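The Tong Tree

Let me tell you how my aunt ran the kitchen at Batlow, because I have never loved a job so much and I was only there for one July.

She had a rule that everything with a hinge must hang. Ladles could lie in a drawer if they liked. Spatulas she tolerated either way. But tongs! Tongs had to go up on the stands we called trees, hooks all around the top like a crown, and nothing else in the day could begin until they did. I arrived at 5 in the morning with my hair still wet and she pointed at the mess on the flowered mat and said, "Well? They won't climb." 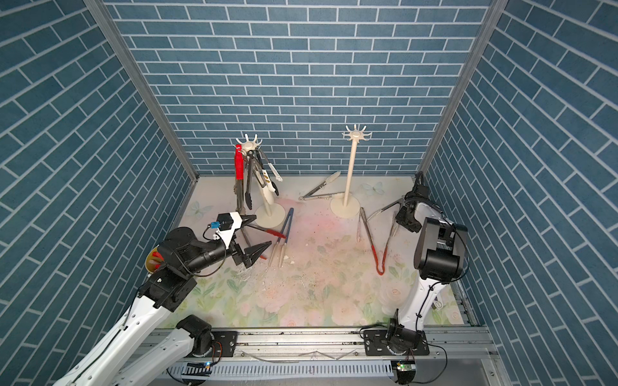

Wamik Supper Club / Kitchen Crew / Stories from the Back

So I started with the dark ones, and oh, I got it all wrong. I put the heavy pairs together on one side, where they knocked against each other every time a truck went by on Hukel Street. I hung a red one where I couldn't reach it again without lifting down its neighbor. My aunt ate a pear and watched me and didn't say a word until I was finished, and then she took every single pair down and laid them back at my feet.

"Again," she said. "Only this time listen to them."

I thought she was pulling my leg. But she took one of the blue pairs, gave it a squeeze, and let it go beside my ear, and it made the smallest click, like a beetle changing its mind. Then a steel pair, and that one rang! I'm telling you, it rang like a spoon on a good glass. 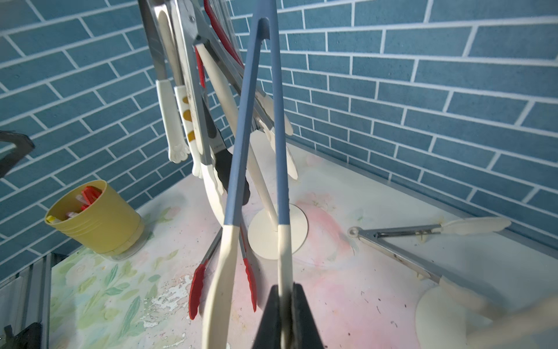
and after that I couldn't stop hearing it. The soft-tipped ones hardly spoke at all. The red ones had a kind of flap to them, a duck's foot on a dock. I found that if a loud pair hung next to a quiet pair the whole tree settled down, and you could spin it with one finger and it would come around to you whispering. I spun it and spun it. I was nineteen years old and I had burned my wrist and owed two months' rent and I was completely, stupidly happy.

She let me do the second tree by myself. I took my time over it. I gave the spatula a hook with plenty of room, and I put the paw-footed ones where the dinner crowd could see them from the hatch, for the kids.
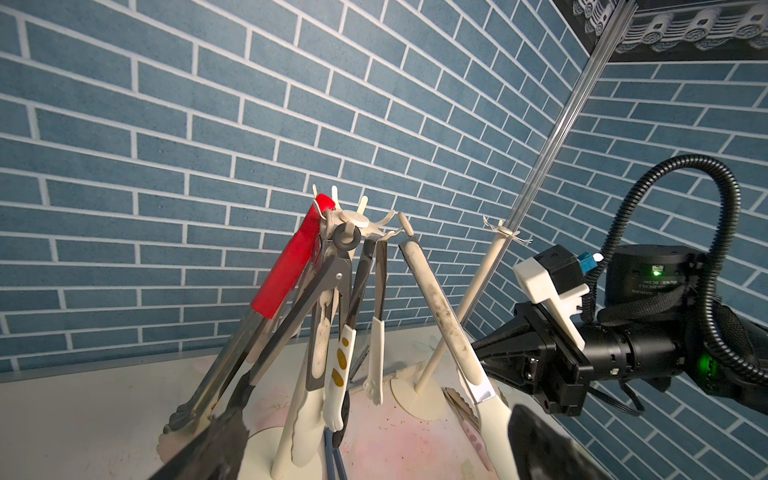
WAMIK SUPPER CLUB – KITCHEN CREW

By noon we had 38 orders for the dumplings and my aunt was reaching behind her without looking, and every time her hand closed on the right pair. Every time! She'd hold it out, snap it twice at me like a crab, and go back to the pot. I'd have worked there for free. (I nearly did.)

She sold the place to the Vávra bakery the next spring. I got one of the trees. It's by my stove now, and when a truck goes by at night I lie there and listen for the blue ones.

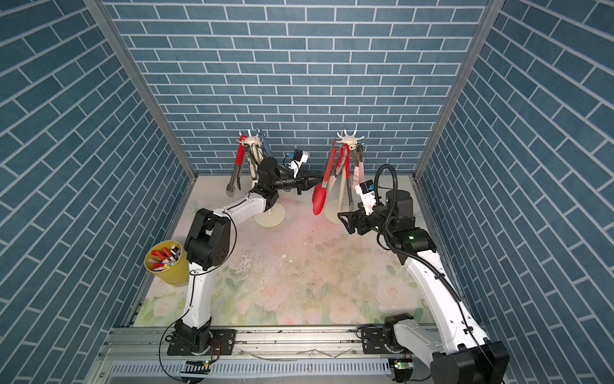

Marguerite wrote to say that her mother hung hers on a nail by the back door, all on one loop of string, and that she can still tell from the porch which pair has been taken down. She wants to know if the aunt ever made it back to Batlow.

2 comments · 5 shares

Contact the Kitchen Crew | © Wamik Supper Club | Back to top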